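ハンドグリッパー作業 始業点検チェックリスト(コメント付き)
第2作業台 キーボード・ケーブル課題用
改訂:1月

前回の改訂から、あの「右手だけ閉じない」不具合の再発防止項目を足しました。原因の切り分けがとても面白かったので、コメント欄が長めです。読み飛ばさずにお付き合いください!

何が起きたか
作業中、右グリッパーの指が途中で止まり、そのまま握り込めなくなりました。表示は正常、警告もなし。止めて調べたところ、関節リンクのねじが1本ゆるみ、頭が隣のリンクに当たっていました。けが人なし、部品の破損なし。ただ、引っかかったまま力をかけると急に外れて指先が跳ねます。ここがいちばん怖いところです。

A 電源を入れる前
□ 左右とも、指を手でゆっくり全開から全閉まで動かす。2往復。
コメント:速く動かすと引っかかりを乗り越えてしまい、気づけません。ゆっくりやると「コツッ」という感触が指に伝わります。これが分かるようになると点検が楽しくなりますよ。
□ リンクのねじの頭が出ていないか、横から見る。
□ 指先のパッドに浮き、欠けがないか。
□ グリッパーのケーブルが手首や袖に巻きついていないか。
コメント:長袖の人は袖口を必ず確認。腕を伸ばしたときに初めて引っ張られることがあります。

B 作業台まわり
□ 白い面の上に、課題で使わない物が残っていない。
□ 対象物のケーブルが作業者の側に垂れていない。
□ 床のケーブルが足の通り道にかかっていない。
□ レールをまたいで立っていない。

C 動作確認(電源投入後)
□ 開閉の表示値と実際の指の開きが合っている。
□ 左右を近づけたとき、リンク同士が触れない。
コメント:片方の後ろにもう片方が入る姿勢は、手元からだと距離が読みにくいです。キーボードの上では特に、両手を寄せる前にひと呼吸。
□ 60秒間そのまま保持し、指が勝手に動かない。 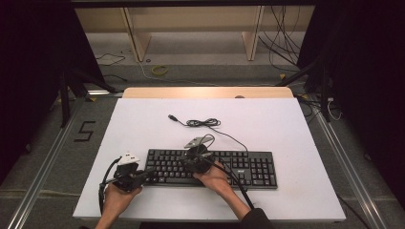
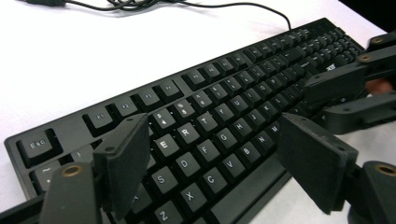 キーボード課題の作業中。どちらもUSBケーブルは奥側に逃がしてあります。

Dissanayakeから、Cの保持確認についてさっそく意見が届きました。60秒の保持は良いが、指を開いた状態だけで見ても今回の故障は見つからない、リンクが当たるのは閉じる途中なのだから半開きでも同じ確認をすべきだ、という内容です。さらに、Aの手動確認は電源を切った状態でしか意味がないので、見出しだけに頼らず項目の文にも「電源オフで」と書いてほしい、とのこと。

まったくその通りで、読んで思わず膝を打ちました。次の2項目を今日から追加します。
□ 半開きの位置でも60秒保持し、指が動かない。
□ 手動の開閉確認は電源オフで行った。

D 異常があったとき
□ 引っかかりを感じたら、力を足さずに手を止める。
□ 対象物を放せるなら放し、グリッパーを台に置く。
□ 電源を切ってから指に触る。
□ 記録用紙に「左・右」「開く途中・閉じる途中」を書く。
コメント:前回いちばん役に立ったのが、この「途中」のひと言でした。閉じる途中とだけ書いてあったおかげで、見るべきリンクがすぐ絞れたのです。短くて構いません、ぜひ書いてください!

E 定期の増し締め
□ リンクのねじ全数。稼働14日ごと。
□ 締めたあと、合いマークを引き直す。
□ 増し締め後はAの最初からやり直す。
コメント:合いマークは細い線で。太いと少しのずれが読めません。

点検者の署名欄は裏面です。不合格が1項目でもあれば、その日の作業は予備機に切り替えてください。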